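Notebook - Fornell walk, second trial
September, started writing 7.40 pm

Went round the whole route again with Tullio. The plan on paper still says 15 stops in an afternoon. We got through them, if standing at a corner while someone reads two lines off a card counts as a stop. I don't think it does.

The story we're selling is the last weeks of the salt guild, from the locking of the weigh house to the night the Bellini family left by the river gate. Good material. My trouble is how much of it rests on one pamphlet, and the pamphlet was written by a Bellini cousin who wanted his house back. The bit about the keys being thrown in the well is lovely and I don't believe a word of it. Tullio wants it kept. Marked it "so the family said" for now.

Also the figure of 533 guild members. I can't find it anywhere before the Istell guidebook, and Istell gives no source. Parish roll has gaps right where we'd need it. Leave the number off the card until one of us has seen it in something older.
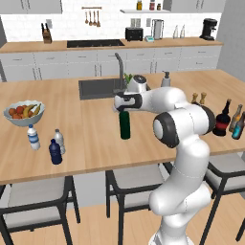

Ilaria D'Amico wrote back after reading the draft script and said the well story should stay, because people remember a story and forget a roll of names, and they can be told afterwards that it's doubtful. Fair enough as far as it goes. In my experience they've wandered off by "afterwards".

Timing: the climb to the weigh house ate far too much. Drop 3 stops, and I'd start with the chapel, the tannery wall and the Sarkeo arch. The arch is the wrong century anyway, whatever the plaque says - the moulding looks like a later rebuild to me. Tullio disagrees, wants to check the repair accounts first. Fine, he can do that.

Sound was poor at the river gate. Buses. Try it from the steps, backs to the wall.

To do: reprint cards in bigger type. Ask the archive for the inventory of the Bellini house, the actual pages and not the summary. Walk the short version once more before we put a price on it.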